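Taller de orden doméstico y de oficina. Apuntes de la sesión 4: guardar y transportar el portátil
Por el equipo docente de Clastton · diciembre
17 veces compartido · 4 comentarios

¡Llegamos a mi sesión favorita! Venimos de los cables y los cajones (quien no terminó el ejercicio de los cajones, que lo traiga la próxima vez) y ahora toca algo que casi todos hacemos a diario sin pensarlo: meter el portátil en su funda.

Materia de hoy: fundas blandas, sin cremallera rígida ni carcasa. El maletín duro lo dejamos para después de las fiestas.

1. Antes de tocar la funda

Cerrar la tapa y comprobar que no quede nada sobre el teclado. Un clip olvidado ahí dentro puede marcar la pantalla, y duele muchísimo verlo. Desconectar el cargador, el ratón y esa memoria USB que siempre se queda puesta. Si el equipo viene de trabajar un buen rato, se apaga y se le da un respiro.

2. Elegir la funda

La medida de la pantalla es la diagonal, y la funda se elige por el ancho y el fondo del equipo. Repetidlo en casa, que en el cuestionario de Cerncombe cayeron 21 personas en esa trampa. Una funda holgada deja bailar el portátil; una demasiado justa obliga a empujar por las esquinas.

Con asa o sin asa: si va suelta en la mano, el asa es una maravilla. Si viaja dentro de una mochila, mejor lisa, porque el asa se engancha con todo.

3. Preparar la superficie

Hace falta sitio para el portátil y la funda a la vez, los dos tumbados. Pasad un paño antes: las migas acaban dentro, siempre. La boca de la funda se orienta hacia el equipo, así el recorrido es corto y recto. 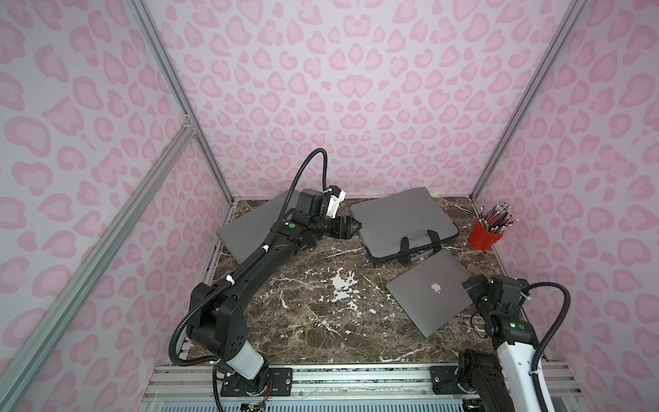

4. Meter el portátil

Una mano abre la boca y la otra desliza el equipo, con la tapa hacia arriba y el lado de la bisagra por delante. Despacio al llegar al fondo. Si se atasca, se saca y se vuelve a empezar (nada de sacudir la funda como si fuera una almohada, ¡que os conozco!).

5. Dónde se guarda

Siempre en el mismo lugar. En vertical, entre dos separadores, ocupa poquísimo. En plano también va bien, sin libros encima. El cargador, en bolsita aparte.

Para casa: ficha Salmont, apartados a y b.

Comentarios

marga_orden: Lo de la bisagra por delante me ha cambiado la vida, ¡gracias!

P. desde el sofá: ¿La funda de fieltro se puede lavar a máquina?

Clastton: Mirad la etiqueta primero. Ante la duda, cepillo suave y paño húmedo.

tecla_suelta: Yo caí en lo de la diagonal. Dos veces.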